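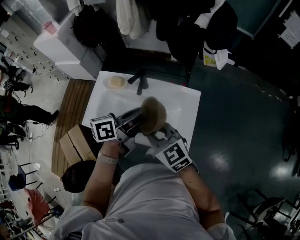 Violeta Troncoso says the first thing to buy is the thing you can hold in your hands. The arms can wait, and so can the cabinets and the big screens. Start with the grippers and the markers, she tells every new group at Camemex, and find out what your tasks really ask for before you sign for anything heavy.

She has run the equipment budget there for three years and still lights up when she talks about it. "I love this part! You get a plain tray, a bar of soap, a few small things to pick up, and in one afternoon you learn more than the catalog will ever tell you."

Her plan for the coming year covers 19 hand-held units, with spares, and only one full arm, which she expects to order from Cinetti in December. The spares matter to her more than the arm does. "Jaws wear out, markers get scuffed, cables vanish. I put 700 dollars aside just for cables and power strips last time, and we spent it all."

What about the site in Bastunmont? That one is harder, she admits, as the rooms are shared and storage is tight - she wants lockers priced in from the start, plus 100 printed markers in a drawer. The quote from Zepeda left out shipping and training, so she sent it back with 91 questions (she kept the list, and offered to show me).

"Ask them all," she said, already scrolling to find it. "The good suppliers like being asked."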